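Curfews at the Mall Should Be Written Like Rules

Opinion

Shopping centers and entertainment venues keep adopting age rules, and most of them are badly drafted. My objection is narrow. A private owner may set conditions of entry. The owner should also be able to state those conditions in a form that a 15-year-old, a parent and a part-time guard would all read the same way. The policy posted in March at Cheetham Galleria does not meet that standard.

The text on the doors runs to 206 words. It says that visitors under 18 must be "accompanied by a responsible adult during evening hours." Three terms in that phrase are left undefined. "Evening" has no start time on the sign, although the mall's website gives 4 p.m. on one page and 5 p.m. on another. "Responsible adult" could mean a parent, a coach or a brother who turned 18 last month. "Accompanied" could mean in the same store, on the same floor or in the same building.

Vague terms get settled by whoever is standing at the door. In practice this means a contract guard, often with very little training on the rule, deciding who looks young. Two groups of the same age can arrive ten minutes apart and get different answers. Neither group has broken a rule it could have read in advance.

Himley Square, across the river, has a better text. It fits on a card. Under 17, after 7 p.m., with a parent or guardian aged 21 or over, one adult for up to four minors. Accepted forms of ID are listed, and a school ID is one of them. A person can disagree with every number in it and still know what it requires.

The ID question deserves more attention than it gets. Many people aged 16 and 17 do not drive and carry no state ID. A rule that accepts only a driver's license excludes them even when they meet the age limit. If the purpose is to check age, any document with a photo and a birth date should do.

Exceptions are the second weak point. Teenagers work in these buildings. The Sestero shoe store and the Leltik arcade both hire at 16, and a shift that ends at 8 p.m. puts an employee in the corridor without a parent. The Cheetham text has no line for workers, and none for a minor waiting for a ride. Himley Square covers both in one sentence and allows 20 minutes after a shift or a movie.

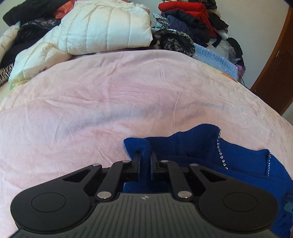
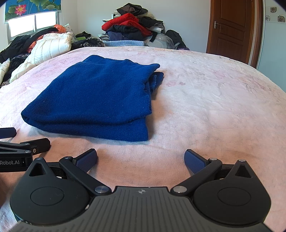
The third weak point is review. A rule adopted after one bad night tends to stay in force long after the conditions that led to it have changed. The Cheetham policy has no end date and no stated measure of success. I would ask for 2 things in the text itself: a date on which the rule lapses unless renewed, and a count of people turned away, published by month. A mall already counts its foot traffic by the hour. Counting refusals at four doors is a small addition.

Owners will answer that flexible wording lets staff use judgment. Judgment has a place in deciding whether to call the police or let a loud group walk it off. It has a poor record in estimating age. A guard who has a fixed hour and a list of documents has fewer arguments to settle, and the people turned away have a specific line to dispute.

There is also the matter of appeal. A minor removed from Cheetham Galleria receives a verbal ban, with no paper and no stated length. Parents who call the office are referred to the security contractor, who refers them back to the office. A printed slip with the reason, the length of the ban and a phone number would cost very little. The mall already prints one for towed cars.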